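I put off drying apples for years because I figured you needed one of those big round machines with the stacking trays. You don't! A regular oven does it fine, you just have to be home for most of a Saturday and not mind the whole house smelling like pie.

## What you need

- Apples, obviously. I like a tart red one, and I leave the skin on
- A corer (the push-through kind, mine's a Wikby and the handle is loose but it works)
- A sharp knife or a mandoline
- A big bowl of water with 2 tablespoons of lemon juice in it
- Wire racks that fit over your baking sheets
- Parchment if your racks have wide gaps

I weighed everything on my last batch and ended up with 307 grams of dried apple, and my family went through it in less time than it took to make. So do more than you think you want.

## Coring and slicing

Wash and dry the apples, then core them whole before you slice. I used to slice first and cut the middles out one by one with a paring knife, and oh boy, what a waste of a morning. Push the corer straight down from the stem end with the apple on a flat surface, give it a twist, pull it back out.

Then slice across, so you get rings. An eighth of an inch gets you something close to a chip, a quarter inch stays chewy. Thicker than that and you're really making a snack to eat fresh, because the middle stays damp long after the edges have gone leathery. Save the chunky end bits for oatmeal.
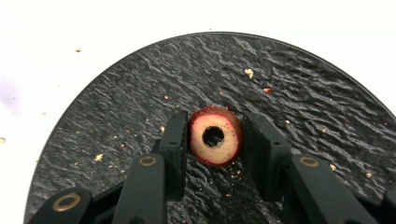
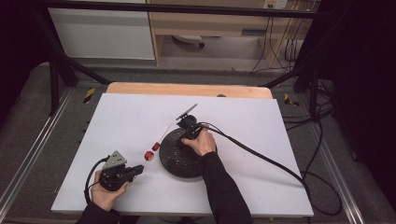

Drop the rings into the lemon water as you go and leave them for ten minutes or so. They'll still darken a little in the oven (mine always do) but they won't go that sad brown. Pat them dry with a clean dish towel, both sides. If you skip this part you're adding an hour, I've tested it by being lazy.

## Into the oven

Lay the rings out on the racks without letting them overlap. Touching is ok, they shrink. Cinnamon goes on now if you want it.

Set the oven to 140 if yours goes that low. Fahrenheit, please, I once followed a recipe from the Granau orchard newsletter that was in Celsius and didn't notice until I was already confused. My own oven says 140 but the thermometer I hang inside reads 137, and that's close enough for me. If yours bottoms out at 170 or 200, use that and start checking a lot sooner.

Figure on six to eight hours for the quarter inch ones. Flip them halfway and swap the top rack with the bottom one. I prop the door open a crack with a wooden spoon to let the steam out, but don't do that with little kids or a nosy dog in the kitchen.

## Are they done?

Take one out, let it cool all the way, then tear it in half and squeeze. No beads of moisture means it's done. Warm ones always feel softer than they are, so don't judge them straight off the rack.

Cool the whole batch, then put it in a jar, filled loosely, and shake it once a day for a week. If you see fog on the glass, back in the oven they go. After that, keep the lid on tight and the jar in a dark cupboard.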